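Minutes of the Wednesday Meeting, Assembly and Disassembly Working Group
Karabulut Laboratory, September

Present: Ayana Habte (chair), Cengiz Tokgöz (minutes), members of the Erkar and Dusard teams
Apologies: Zakisport

The meeting opened at 2:00 p.m. The minutes of the previous meeting were approved without change.

1. Demonstration data for the desktop computer tasks

Ms. Habte reported that 214 demonstrations are now on file for the tower computer. Of these, 100 cover memory modules and 100 cover cable connectors. The remainder are trial runs and will be left out of training.

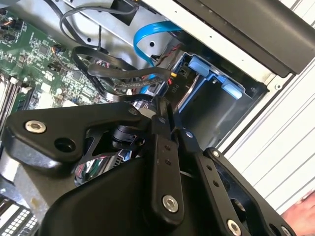 Mr. Tokgöz asked whether the wrist view alone gives the policy enough information close to the board. Ms. Habte replied that the gripper hides much of the work area at low approach angles, and that the policy trained on both views placed memory modules correctly in 94 of 100 trials. The wrist-only policy has not yet been tested on the same set.

Agreed: the wrist-only policy will be run under the same conditions before any comparison is written up.

2. Fixture plate and part positions

The Erkar team asked that the printed plate stay in one position for all remaining sessions. The Dusard team disagreed — a fixed plate may teach the policy the location and little else. After discussion, members agreed to keep the present position for the baseline and to shift the plate in a second set.
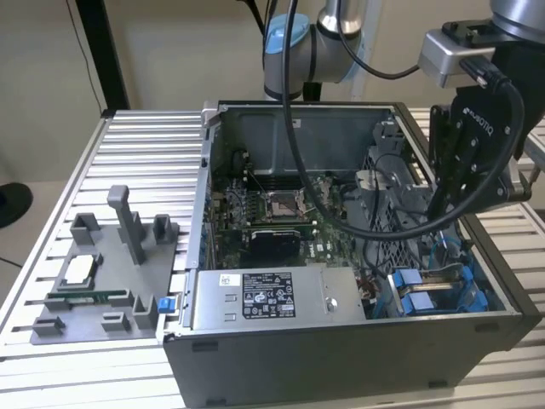 Workspace with open tower, fixture plate and Robotiq gripper.

3. Processor placement

Deferred. Mr. Tokgöz will circulate a draft protocol, including a force limit for contact with the socket.

4. Other business

Zakisport's written request for access to the recordings was noted. Ms. Habte will reply.

The meeting closed at 3:10 p.m.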